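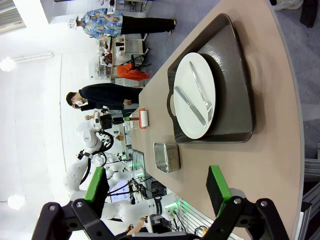 Jericho Marquez
My landlord in Flutwood wants to keep 269 dollars of my deposit for repainting. I was there 5 years. Can he do that?

Nhi Vương
Depends on your state, but paint wears out and most places count that as normal wear. Ask for an itemized list in writing.

Fahad Rana
Mine tried the same. I sent 2 letters and got it all back – keep copies.

Úna Sheehan
Check your lease first. Some have a paint clause.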